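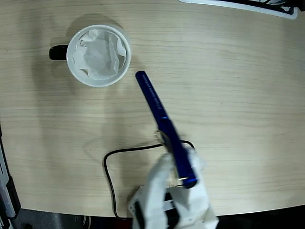 casberg-grip — README

Grasp planning and gripper control for small tabletop objects. The repo holds the planner, the gripper driver, a replay tool and a set of recorded runs.

Status: usable, not finished. Last edited 30 November 2021.

What it does

Takes an overhead view of a table, proposes a grasp, closes the fingers and decides whether something is being held. The last step is the one we trust least. The hold check reads finger position only, so a thin object and a missed grasp can look the same to it. Treat the "held" flag in the logs as an opinion.

Data

382 runs, recorded at Olside. Pens, mugs and crumpled paper make up most of it. Pens are over-represented — they are easy to reset — and any score averaged over the full set will flatter the planner. Report per-object numbers or don't report them.

Finger motion blurs in some views. We left those in. Filtering them out raised our detection score and did nothing for the arm.

Success labels were set by hand, after the fact, by whoever was on shift. A second pass over part of the set disagreed with the first often enough that we would not train a reward model on it.

Running it

Install the requirements, then start the replay tool on a single run before going near hardware:

python replay.py --run 10 --no-arm

The planner times out at 1000 ms. Raising the limit makes it slower and, as far as we can tell, no better.

Known problems

Glossy barrels confuse the depth estimate. The grasp point slides toward the tip.

Cables on the table are sometimes segmented as objects. The Diekmann mask helps if the cable stays put, and it never does.

After 3 failed closes the driver gives up without an error. Check the log.

Comparison with Skisareck

People ask. We ran both on the same table and ours came out ahead, but we had tuned for that table and they hadn't. We don't consider it a result. Please don't cite it as one.

License

See LICENSE. The recordings are under separate terms, in data/TERMS.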